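Ebise Beyene gets paid to write personal ads for other people, and I went to Balinley to find out whether that is a job or a way of helping strangers mislead each other

By Fuad Alemayehu
October 12, 2026

"You've already made up your mind," Ebise Beyene says before I have my coat off. She's half right. I have read a lot of personal ads in the past few months, most of them on Bruvex, and I came to her with a notebook full of complaints.

Beyene charges $165 for a profile and a short rewrite after a month. She started in December two years ago, after a friend asked her to fix one paragraph and then passed her number along. Since then she has written 410 of them, which she knows because she keeps every one in a folder on her laptop, with the names taken off.

I ask what the client is buying. If a man can't describe himself in a few lines, and a woman he has never met answers the few lines someone else wrote, who is she answering?

"Him," she says. "It's his life in there. I ask the questions and I type."

I say that a press secretary would tell me the same thing. She laughs, though not for long.

"Look, they come in with something already written. It says 'fun, easygoing, loves to laugh.' That's the dishonest version. Do you know anyone who's easygoing? I've met maybe one. So I ask what they did last night, and what they argued about with the last person they dated, and we go from there."

She lets me read a few from the folder. They are better than what I've been looking at, I'll give her that. One man explains that he gets up at 5 because his dog does, and that he resents it. A woman says she will not go camping and wants that settled early. But after the sixth or seventh I start to hear the same person talking — a bit dry, fond of a short sentence at the end of a paragraph. I tell Beyene that the person sounds like her.

"That's fair," she says. "I try to catch it. I don't always catch it."

Does she check what people tell her? She does not. A client says he's divorced, she writes divorced. She did ask one man to bring his age down to earth — "up to earth, I guess" — when he wanted to be 39 and mentioned a grandson. He paid and left, and she assumes he posted it with 39.

Bruvex sells a checkmark for this kind of worry. For $5 a month, a member can be "confirmed" through a service called Breser, which compares a selfie with an ID. Beyene tells her clients to skip it. I expected her to say it was a privacy matter, but her objection is simpler.

"It proves you have a face and a card. People see the mark and they relax about everything else. The job, the wife, all of it."

I point out that her own work makes people relax too. A well-made ad reads as if a careful person were behind it.

She thinks about this for a while and pours more coffee. "Some of them I wouldn't date," she says. "I've turned down three. One wanted me to answer the messages for him, as him, for a week. He offered $300. That's where I stop."

Why there? The woman on the other end is fooled a little less by one than by the other, as far as I can see. Beyene says an ad is a sign on a door and a message is a conversation. I'm not sure the line holds. Other writers in the trade do answer messages, and at least one outfit, Tilahun, lists it on its price sheet along with "opening banter."

I ask how many of her clients end up with someone. She has no idea. A few write back, mostly the happy ones, and she has the sense not to build a success rate out of them. It was the answer that made me trust her most, and I told her that. 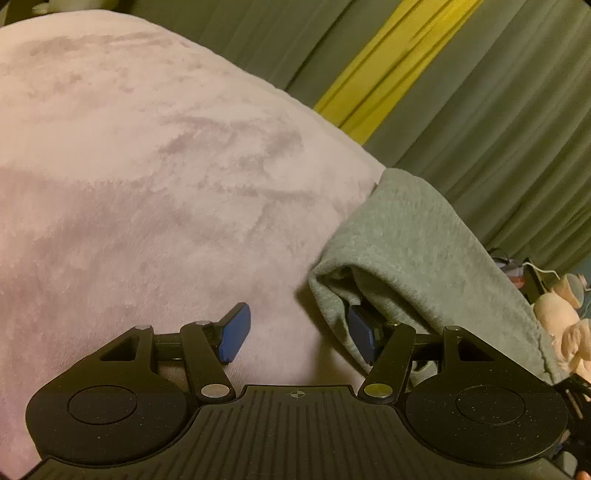
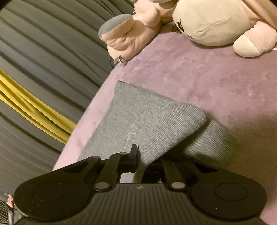 Her one firm rule is about adjectives: a client gets two, and has to defend both. Everything else must be a thing somebody could point to. I was skeptical of this as well, because a list of belongings can be picked to flatter as easily as a list of virtues. She told me to try it on whatever was nearby. Take the pink and cream plush toy on the mauve upholstery, in the second picture. Put that in an ad and a reader will start guessing, kids or no kids, sentimental or just untidy, and will probably write in to ask. "Nobody ever wrote in to ask about 'warm and caring,'" Beyene says.

Before I leave she offers to do mine, no charge. I ask what she'd put first.

"Argues with the host," she says. "Finished the coffee."

I said I'd think about it. I still don't see why the second half of that had to be in there.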